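Rules before the run

Most of what goes wrong with a robot cell is decided long before anyone bolts it to the floor. Sornireo, a small firm that writes handling procedures for light assembly shops, now asks its customers to rehearse every new task in simulation first, and to keep a written record of each rehearsal.

The rulebook is called Zasness and has 29 clauses. It covers tasks in which an arm picks small parts and places them in trays. 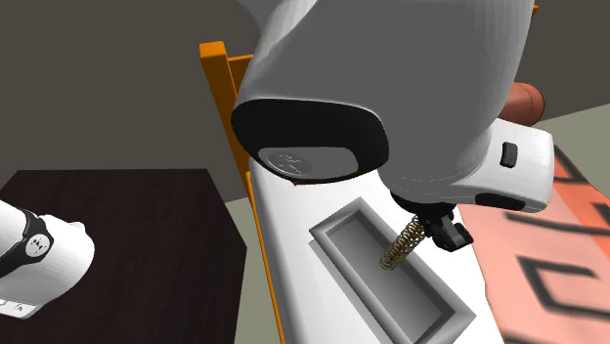 Clause 3 deals with approach. The arm must stop above the part, check its position and only then go down. A procedure that skips the stop is sent back to its author, however well it scored.

Aigars Jaunzems, who drafted most of the text, wanted it short enough to read over a cup of tea. He also wanted failures written up in the same detail as successes. A dropped part goes in the log with the starting layout, the speed setting and the version of the software.

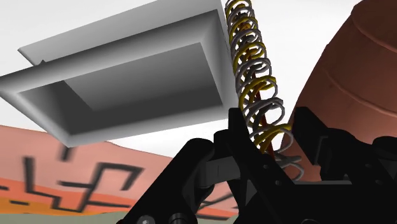

Each task has to be repeated 100 times, with the objects moved between runs. A change to the gripper settings puts the count back to zero. Passing in simulation gives no right to run at full speed on the shop floor, where the first ten cycles are done slowly with a person at the stop button.
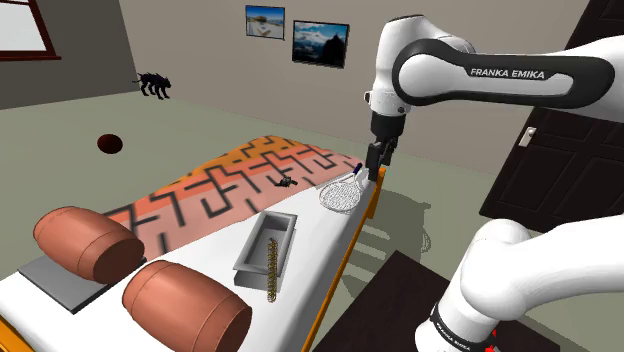
Indrek Eglītis thinks the repeat rule is too blunt. A small change in grip force should call for a shorter retest, he argues, and shops will stop reporting such changes if each one costs them a day. He has asked for the clause to be reopened in March.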